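Werkstattbuch Windmont, Oktober, abends

So, wieder ein Eintrag, diesmal länger, ich war die letzten Tage schreibfaul. Thema ist immer noch das Angelspiel, also der Prototyp, und zwar der Teil mit dem Wetter, an dem ich seit dem letzten Build herumschraube.

Stand von heute früh: Regen kommt, Regen geht, aber die Fische merken nichts davon! Der Wetterzustand wurde im Server sauber umgeschaltet, nur hat die Beißtabelle ihn einmal beim Laden des Sees gelesen und danach nie wieder. Wer also bei Sonne eingeloggt war, hat bei Gewitter weiter Sonnenfische gefangen (hübsch, aber falsch). Jetzt hängt die Tabelle am Wetter-Event und wird bei jedem Wechsel neu gezogen. Hat mich den halben Vormittag gekostet, der Fix selbst waren 2 Zeilen. Na ja.

Danach habe ich endlich den Bot-Test laufen lassen, den Hsiu-ying mir gebaut hat. 600 Würfe am Matoušek-See, alles bei Regen, mit der Standardrute. Raus kamen 175 Bisse, und davon waren mir viel zu viele Hechte. Ich hatte den Hecht als seltenen Fang im Kopf, so einen, bei dem man kurz vom Stuhl hochkommt, und im Moment ist er eher das Rotauge mit Zähnen. Ich glaube, der Regenbonus wird doppelt draufgerechnet, einmal im Seeprofil und einmal global. Muss ich morgen im Log nachsehen, bevor ich blind an den Gewichten drehe. Das habe ich beim Zander schon mal gemacht und bereue es bis heute.

Hsiu-ying Tsai meint übrigens, der Köder sollte stärker zählen als das Wetter. Da bin ich halb bei ihr. Wenn ich im Regen mit Maiskorn dasitze, soll kein Hecht kommen, klar. Aber ich will auch nicht, dass alle nach einem Abend den einen richtigen Köder aus dem Forum abschreiben und damit durchs ganze Spiel marschieren. Kompromiss für den nächsten Build: Köder bestimmt, welche Arten überhaupt in Frage kommen, Wetter verschiebt nur innerhalb dieser Liste. Klingt beim Aufschreiben vernünftig, mal sehen, wie es sich spielt.

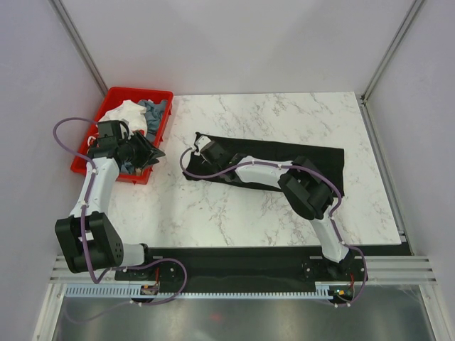
Zweite Baustelle ist das Inventar. Die Angelkiste hat 12 Plätze, und ich finde das nach wie vor genau richtig, eng genug, dass man sich vor dem Losfahren was überlegen muss. Nur stapeln die Blinker nicht! Jeder belegt einen eigenen Platz, auch wenn es derselbe ist. Liegt daran, dass jeder Blinker seit dem Umbau einen eigenen Abnutzungswert mitschleppt, und zwei mit verschiedenem Wert gelten als verschiedene Gegenstände. Ich überlege, die Abnutzung bei Blinkern ganz rauszuwerfen und sie nur bei Ruten und Schnüren zu lassen. Hat irgendjemand je gesagt, dass ihm der abgenutzte Blinker Spaß macht? Mir jedenfalls nicht.

Beim Händler (der heißt im Spiel jetzt Ganer, der alte Name war mir zu albern) gibt es noch den Fehler mit dem Verkaufsfenster: Wenn man den letzten Fisch verkauft und sofort Escape drückt, bleibt der Mauszeiger weg. Lässt sich bei mir jedes Mal auslösen, bei Hsiu-ying gar nicht. Verdacht: Bildrate. Ich habe bei mir die Begrenzung ausgeschaltet, sie nicht. Bitte mal gegenprüfen, wer dazu kommt.

Ton: Die neuen Spulengeräusche sind drin und klingen großartig, besonders die schwere Rolle. Leider läuft das Schnurren weiter, wenn die Schnur reißt, man hört also eine Rolle ohne Fisch und ohne Schnur, und das ziemlich lange. Notiert, kleine Sache.

Clinel-Karte (das ist der Fluss mit den Stromschnellen) habe ich heute nicht angefasst. Die Strömung treibt die Pose immer noch durch den großen Stein am linken Ufer, das Kollisionsnetz ist dort zu grob. Wer Lust hat, darf!

Für morgen: Log auf doppelten Regenbonus prüfen, Köderliste als eigene Datei anlegen, Blinker stapelbar machen, dann den Bot nochmal mit denselben Würfen losschicken, damit die Zahlen vergleichbar bleiben. Und den Build vorher sichern, ich habe ihn letztes Mal überschrieben.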